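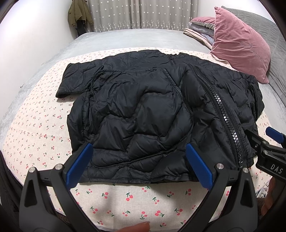 Can I make jambalaya the day before a dinner party?

I'm feeding a crowd for the first time and would love to get the cooking out of the way!

Clutonach
Jambalaya is great the next day! Cool it fast in shallow pans, cover and refrigerate. Reheat at 300 with a splash of stock, covered, for 34 minutes – my oven runs cool, so check yours. Add the shrimp at the end.

Grornlow
I love mine with extra andouille!! Never lasts till morning here.

Tomar
Same as above, but undercook the rice by 3 minutes.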